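Vultwood Study Kit: Identity and Change
Reviewed by Adhiambo Waweru
5/15/19

The Vultwood kit is a boxed course in one problem of metaphysics: whether a thing that changes remains the same thing, and what "same" means if it does. It is sold to adult reading groups and to anyone working alone with patience. I used it both ways, first by myself in February and later with a group at the Lukumay library.

The box holds a bound workbook of nine units, a deck of 32 cards, a folded chart and a tabletop timer. The workbook was written by Jacobus Kruger and edited by Upendo Kombo. It assumes no training. Terms are defined where they first appear and collected again in a glossary at the back, where the entry for "substance" is better than the one in the main text.

Unit 1 separates numerical identity from likeness. Two coins from the same die are alike in every respect a buyer cares about and are still two coins. The unit stays with this for longer than seems needed, but the later units depend on it and I would not shorten it. Unit 2 covers parts and wholes. Unit 3 takes up the ship whose planks are replaced, which every such course must do, and handles it without fuss. Kruger does not ask the reader to vote on which ship is the real one. He asks which premises would have to be given up to reach each verdict, and leaves room on the page to write them down.

The middle of the book is the strongest part. Units 4 through 6 set out the view that objects are wholly present at each moment and the view that they are spread out through time and have stages as parts. Each is stated in a form its defenders would accept. The objections are numbered, and replies are keyed to the numbers, so that a group can work down the page and see which objections have been answered and which only restated. I wish more textbooks were laid out this way.

Unit 7, on vague boundaries, is weak. It treats the question of when a heap stops being a heap as a matter of word use and moves on. That is a respectable position, but it is one position, and here it is given as settled. Subira Khaemba, who led our group, handed out her own notes for that evening.

Units 8 and 9 deal with persons: memory, bodily continuity, and division. The division cases are clear. The memory section repeats an argument about circularity in nearly the same words on facing pages, an editing fault that should be fixed in the next printing.

The cards carry one claim each, such as "A thing cannot have a property it lacks" or "If x and y share all their parts, x is y." Players lay them out as premises and try to derive a card on the table. A round takes roughly 3 minutes when the group knows the unit and a good deal longer when it does not. Faith Rweyemamu pointed out that two of the cards are consistent only if "part" is read in the loose sense, and the rules sheet does not say which sense is meant. We settled on the strict sense and pulled one card from the deck.

The chart is useful. It shows which positions can be held together and which cannot. The fold runs through the column on temporal parts and the small type there is hard to read after a few weeks of use.

The timer does its job and has a quiet alarm. It runs on one AA cell, not supplied. The battery door is stiff.

The nearest competitor is the Jirance course, which covers more ground (causation, possibility, universals) at a shallower level. A reader who wants a survey should buy that. A group that wants to spend a season on a single question will get more from Vultwood. The Loltano anthology makes a good companion to either, as neither includes much in the way of original texts.

Binding: sewn, lies flat. Index: names only, no subjects. Answer key: none, correctly.

Recommended, with reservations about Unit 7 and the rules sheet.
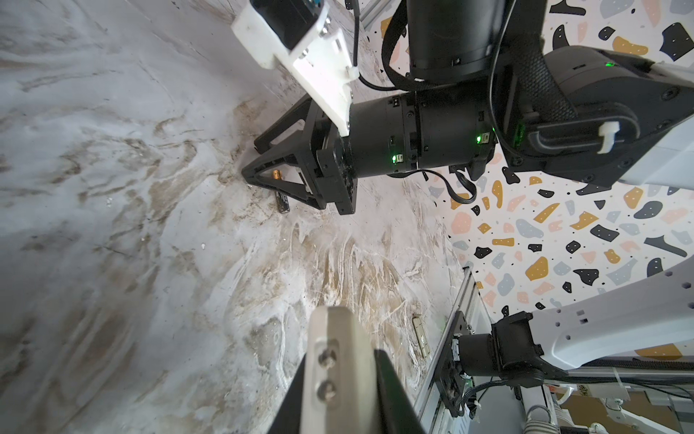

AA battery, black with a gold-colored band.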